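# Little Blocks, Big Patterns

*Gallery page, updated May 29, 2022*

I've been mad about small building blocks since I was a kid tipping the whole tub out on the carpet, and this page is my excuse to go on about the patterned ones. Plain blocks are lovely, don't get me wrong, but put some texture on a face and suddenly you want to turn it over in your fingers and see what the other sides are doing!

My favourites come from four families of pattern, and I've given them names because I got sick of saying "the one with the lines". Vekska is the wide ridge. Ernari is the dimple. Runar is a sort of brick bond, and Ağca is the fine diagonal hatch, my current obsession. I started collecting them properly last October and now have 13 patterns in grey alone (there's a shelf, and the shelf is full).

Grey gets overlooked, I reckon. People go straight for the reds and yellows, and fair enough, but a dark grey block is all about its surface. Every little line counts for something when there's no bright colour to do the work.

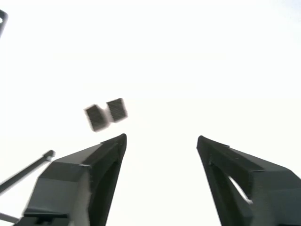

*Two small dark grey blocks with a fine diagonal hatch, against bright white.*

I love a diagonal. Straight lines across a cube make it look like a crate or a stack of biscuits, and a diagonal gives it a bit of go. It's also terrific when you start building, as you can send the lines all one way for a calm sort of wall, or flip every second block and get zigzags running right across it. I did a whole tray of zigzags one rainy afternoon and couldn't bring myself to pack it up, so dinner was eaten on our laps.

If you'd like to try a patterned wall at home, 20 blocks is plenty for a first go. Four rows of five sits nicely on a windowsill, and light coming in from the side brings up even the shallowest texture. Turn the blocks a quarter at a time and keep looking. Some of my best layouts were mistakes in the third row!

Storage, seeing as I get asked: shallow trays, one layer deep, with a bit of felt in the bottom. I used to keep the lot in a big jar, which looked gorgeous on the bench, but the one I wanted was always at the very bottom.

The coloured sets have their own page, and I'm partway through sorting the Runar ones, so they'll go up when I've worked out which of the two browns is which. If you've got a hatch pattern that's finer than Ağca, please write and tell me about it. I'd love to swap.

Ásdís Vestergaard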